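Sokol House Reading Room: Progress Report to the Pranville Fund
Monday, August 10, 2020
Prepared by Lærke Mogensen

Dear friends at the fund,

I promised you a letter in the summer and I am afraid it has turned into rather a long one, so please pour yourselves a coffee before you start. When you agreed in February to help us turn the old front parlor at Sokol House into a proper reading room for the residents, I had in my head a tidy project with a beginning and an end. Then came the spring, and the house was closed to visitors and deliveries for weeks on end, and the parlor sat full of boxes. So we are behind, and I would like to say that plainly before I get to the parts I am so pleased about (and there are plenty of those!).

First, the books themselves. The donations that had piled up in the basement over the years have now all been gone through, every last box, and the final tally was 3,089. I had braced myself for a good deal of mildew and there was some, along with three sets of the same encyclopedia and more tax guides than any one town should own. After all the sorting we kept 2,402 of them. The rest went to the book exchange in Mernville if they were fit to read and to paper recycling if they weren't.

We have catalogued the kept books on plain index cards, by author, with a large-print mark in the corner where it applies. I know we talked about a computer program, and I did try one out, but the residents who want to help with lending all asked for cards, and the cards were done in a fraction of the time.

Second, the room. The walls were painted in June, the old carpet is up, and the floor underneath needed much less work than we feared. The radiator by the window still knocks. A plumber has looked at it twice and wants to come back a third time when the heating is on, so that will have to wait for the fall. The reading lamps came from Clovik and are very nice and bright, though one arrived with the wrong plug and had to be exchanged.

Money next, as I know you will want it. We spent $500 less on paint and floor work than we had planned, and I would like your permission to move that amount over to armchairs. The ones we have are too low for several residents to get up from without help, and a reading room you can't get out of is not much of a reading room. There is a secondhand dealer who will hold 5 higher chairs for us until the end of the month.

Third, the shelves, which I have saved because they have caused the most conversation. We settled on white ones, and I was nervous that they would look like a clinic, but they have made that dark room so much lighter. We also decided against packing them tight from end to end. A short row of books standing upright, with the spines out and some room left beside it, is far easier for stiff hands to manage, and it leaves a place for something pleasant to look at, such as the green glass bottle with its scent reeds. Big and small books are mixed together as they come, so a tall navy one with a planet on the cover can lean at the end of a row of much slimmer neighbors, and I find I rather like it that way.
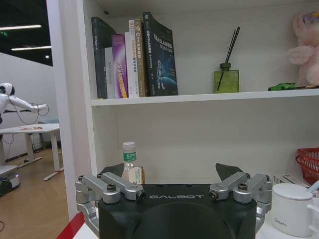 Aoife Tierney read a draft of this report and asked me to add that the leaning is all very well on the upper shelves, but that the heavy volumes will slide once people start borrowing, and she would like bookends bought before we open. She also thinks the scent should be kept faint, or left out of the corner where people sit longest, and that we ought to ask the residents about it properly before buying any refills. I have agreed to both, and the bookends can come out of the small supplies line.

Still to do before the fall: the radiator, the chairs if you say yes, labels for the shelf edges in big dark letters, and a decision on opening hours, which will depend on what visiting rules we are under by then. For now I imagine we will start with a few residents at a time and the windows open.

Please do write back about the chairs as soon as you can, as the dealer has been patient with me already.

With very warm thanks,
Lærke Mogensen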